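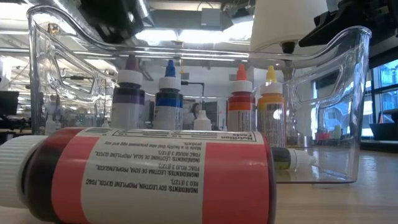

Red food coloring bottle with trilingual ingredient panel.

Nuchit 80 Motorized Linear Stage
Bosham Motion Components > Linear Stages > Stepper Driven

Overview
The Nuchit 80 is a single-axis linear stage with 80 mm of travel, driven by a stepper motor through a preloaded ground leadscrew. The carriage runs on crossed roller bearings in a stress-relieved aluminum body. It is used for delay lines, sample scanning, focus adjustment and general positioning on an optical table, and can be mounted horizontally or on edge. Vertical mounting requires the counterweight bracket (ordered separately).

Two versions are available. The open-loop version positions by step count from the home switch. The closed-loop version adds the Skendenano linear encoder, fitted under the carriage and read directly by the controller. The body and hole pattern are the same for both, so an open-loop stage can be replaced with a closed-loop one without changing the fixtures around it.

Specifications
Travel: 80 mm
Drive: ground leadscrew, 2 mm pitch, anti-backlash nut
Motor: two-phase stepper, rear mounted
Bearings: crossed roller, hardened steel
Moving carriage mass: 700 g
Cable: fixed lead, 600 mm, shielded, strain relief at motor end
Limit switches: optical, both ends, normally closed
Home switch: optical, motor end
Body: aluminum, black anodized
Carriage: aluminum, black anodized, tapped metric or inch
Lubrication: low-outgassing grease, factory applied

Load capacity, straightness and repeatability depend on the mounting orientation and on the height of the load above the carriage. These values are given in the test sheet packed with each stage. Do not use the horizontal values for a stage mounted on edge.

Controller
The stage is designed for the Ateo single-axis controller. The controller supplies motor current, reads both limit switches and the home switch, and accepts commands over USB or a serial line. The stage configuration is stored in a memory chip in the connector and is read at power-up, so current and travel limits do not need to be entered by hand. Third-party stepper drivers can be used with the open-loop version. The connector pinout is printed in the installation manual. Bosham does not supply configuration files for third-party drivers.

The closed-loop version must be used with the Ateo controller. The encoder signal is not buffered for long cable runs and extension cables are not supported on this version. For the open-loop version, one extension cable may be added.

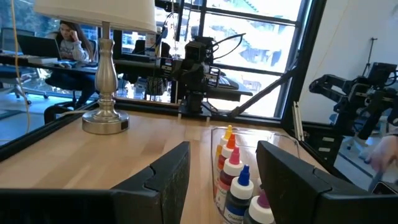
Up to four controllers can share one USB port through the rack hub. Each controller keeps its own address after power is removed. If two controllers are set to the same address the hub reports an error and neither axis will move until one of them is changed.

Mounting
The base has a counterbored hole at each corner and a center slot for use on tables with a different hole spacing. Tighten the four screws in a diagonal sequence. The table surface should be clean and free of burrs - a raised edge under the base will twist the body and shows up as a pitch error near one end of travel. Where the table is not flat enough, use the optional base plate, which is lapped on its upper face.

Stages can be stacked in XY without an adapter. The upper stage bolts to the carriage of the lower one at a right angle. For XYZ, use the angle bracket with the counterweight. Route the cable of the upper stage so that it forms a free loop through the full travel.

Maintenance
Wipe the exposed part of the leadscrew with a lint-free cloth and apply fresh grease when the old grease has darkened. Do not use spray lubricants. The bearings are preloaded at the factory and have no user adjustment. Loosening the side screws voids the warranty.

If the stage has been stored for a long period, run it over the full travel several times at low speed before homing.

Ordering
Nuchit 80-O: open loop, metric carriage
Nuchit 80-OI: open loop, inch carriage
Nuchit 80-C: closed loop with Skendenano encoder, metric carriage
Nuchit 80-CI: closed loop with Skendenano encoder, inch carriage

Accessories: lapped base plate, angle bracket, counterweight bracket, extension cable (open loop only), rack hub, dust bellows. The bellows reduce the usable travel at both ends, and the soft limits must be reset in the controller after they are fitted.

The controller is not included with the stage. A power supply is included with the controller.

Vacuum-prepared versions are built to order. For drawings, a solid model or a quotation, write to Mizanur Weerakoon, Applications, with the load, the orientation and the required speed.

Revised in March: cable entry moved from the side to the rear of the motor housing. Earlier stages use a different dust bellows.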